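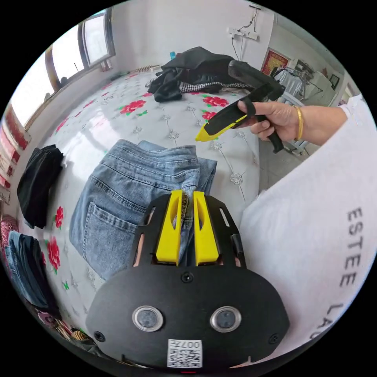 *Reading time: 2 min*

**Figure 2.** Light-blue jeans, folded, back side up, on the glossy quilted cover with the rose print. A rear patch pocket and the waistband with a belt loop are visible.

## 4.2 Denim on quilted bedding

The bed was the most frequent folding surface in the Gikska material. Of the 119 trouser folds coded, 80 took place on a made bed and the remainder on a table, a sofa or the floor. This section deals with the bed folds only, and mainly with jeans, for which the two coders (Njål Viklund and Gunnel Eide) agreed most often on where one step ended and the next began.

A bed differs from a table in two respects that matter to the fold. It yields under the hand, so that pressing on a crease pushes the garment down into the bedding and flattens it less. It is also covered with something, and the cover has a texture of its own. The cover in Figure 2 is white, with a red floral print, and is quilted in a diamond pattern with a small silver ornament at the stitch points. Its surface is shiny. We coded covers of this type as "smooth, relieved": low friction across the diamonds, with a slight catch at the ornaments. Plain cotton covers were coded as "matte, flat".

Jeans were treated as having three zones. The waistband zone includes the belt loops and is the thickest part of the garment. The seat zone carries the rear pockets, and their double stitching makes the panel stiffer than the denim around it. The leg zone is long and comparatively thin, and it holds creases from wear or storage. Most folders in the Otine group began by laying one leg over the other and then brought the hem toward the waistband. In the Sisten group the order was sometimes reversed, and we return to this in Section 4.4.

The orientation of the garment at the start of the fold was recorded as parallel, perpendicular or diagonal to the long side of the bed. Diagonal starts were more common on beds than on tables.

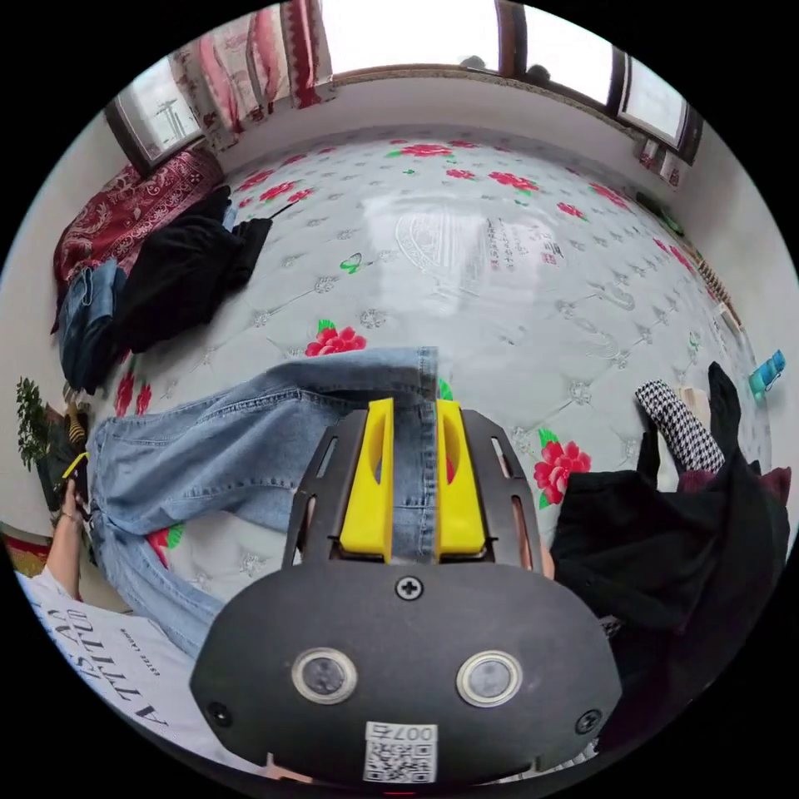
They were also more common where other laundry was already lying on the bed, although the sample is too small for a firm claim. A pile of clothing or a heaped blanket takes up the side nearest the folder or the head end, and the trousers are laid out across whatever space is left. Viklund's notes give a free width of around 60 cm as the point below which folders tended to turn the garment.

Slippage was coded whenever the lower layer moved relative to the cover while the upper layer was being placed. On smooth covers it occurred mostly in the leg zone. The waistband zone is heavier and stayed where it was put, which made it a natural anchor - several folders said as much when asked, without being prompted about weight. Flattening strokes were directed away from the waistband in nearly all such cases.

One coding problem remains. On a floral cover the printed motifs serve as landmarks, and Eide observed that some folders seemed to align a hem with a flower or a quilting line. Whether this was deliberate could not be determined from the recordings. The Avram protocol has no category for it, so these cases were entered as "aligned, reference unknown" and left out of the comparison in Table 2.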